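Primen Kitchen Bench
Simulated kitchens for planning your robot purchase

Product overview | What you get | Sizing your order | Planning checklist | Support

Buying a mobile manipulator for kitchen work is a big step, and most of the hard questions come up before anything ships. Will the arm reach the back of the counter? Does the gripper open wide enough for the pulls on your drawers? How many units does a test program need, and how much of the budget should go to arms, grippers and spare fingers? Primen Kitchen Bench lets you work through all of that in simulation first, with your candidate robot standing in a full kitchen.

We love this part of the process! There is something very satisfying about rolling a robot up to a counter at nine in the morning, trying three grippers before lunch, and having a parts list you believe in by the end of the day.

What you get

The base license comes with 20 kitchen layouts and a library of 1043 surface finishes and fittings: counters, backsplashes, cabinet fronts, handles, knobs, outlet plates and small countertop items. Everything can be swapped. If your customer has pale stone and flat steel pulls, set it up that way. If you want the same layout in ten different finishes to see how your vision system copes, that takes a few minutes (we timed it on an ordinary office laptop and were pretty pleased).

Each layout can be viewed from outside or from the robot's own viewpoint. The second is the one our customers end up using most. A floor plan will tell you the counter depth, but looking past your own gripper at a row of drawers tells you how much of the work the hardware is going to hide.

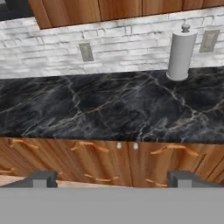
Gripper view in a marble and brick kitchen, fingers open toward the lower cabinets.

Dark, veined counters like this one are worth including in any trial. So are bar handles and round knobs on the same run of cabinets, as they ask for different grasps and may push you toward a different finger. The paper towel holder at the back of the counter makes a good reach target too. Put your arm's numbers in and see whether it gets there from where the base would stand, or whether you need the longer model.

Choosing a gripper

Start with the widest thing you need to hold and the narrowest gap you need to get into. Those two numbers rule out a lot of catalog pages very quickly. Parallel grippers are the default choice in Kitchen Bench, and you can set the opening, finger length, finger thickness and body width yourself or load a file from your supplier.

Body width is the one people forget. A broad gripper body is stiff and strong, but it also takes up a good share of the view when the camera sits behind it. Kelechi Akpan on our layout team suggests running every candidate through the low drawers before looking at anything else, and I've come round to doing the same. Low drawers are where the arm folds up tightest and where the gripper blocks the most.

Sizing your order

The order planner sits in the same window as the kitchen. Pick your tasks, pick the robot, say how many sites you're fitting out, and it builds a list you can pass to purchasing:

Arms and bases, per site
Grippers, plus a spare for each pair of robots
Finger sets by shape
Mounting hardware and cabling
Charging points
Days of setup and operator training

You enter your own prices, so quotes from different suppliers can sit side by side. Lines can be moved between this year's budget and next year's, and the totals update as you go – very handy when finance asks for a smaller first phase on a Friday afternoon.

Myrto Zacharopoulos used the planner for the Zatex test kitchens in Preruvcombe. Her first draft had one gripper type for every station. After a week in the layouts she changed it to two, dropped one of the arms, and spent the difference on spare fingers and an extra week of training.

"I could show the finance people the drawer and the gripper together," she told us. "That made the meeting a lot shorter."

Before you start

Have these ready and your first session will go faster:

Counter height and depth at each site
Handle and knob styles, with the clearance behind them
Aisle width where the base will stand
The heaviest item the robot has to lift
Where the power outlets are
Your budget ceiling, with and without training

Missing something? Start anyway. The layouts have sensible default sizes, and you can type over them later.

License and trial

The trial runs for 60 days and includes every layout, every finish and the full order planner. Saved projects carry over when you buy. A site license covers 20 named users, and the Garcia cabinet pack (deeper drawers, corner units, pull-out pantries) can be added at any time.

New layouts are due in April, including a galley kitchen with a very tight aisle that we've been having great fun with.

Support

Setup and file import: Nnamdi Garba
Order planner and budgeting: Uthai Inthanon
Site licenses: Ikechukwu Nwankwo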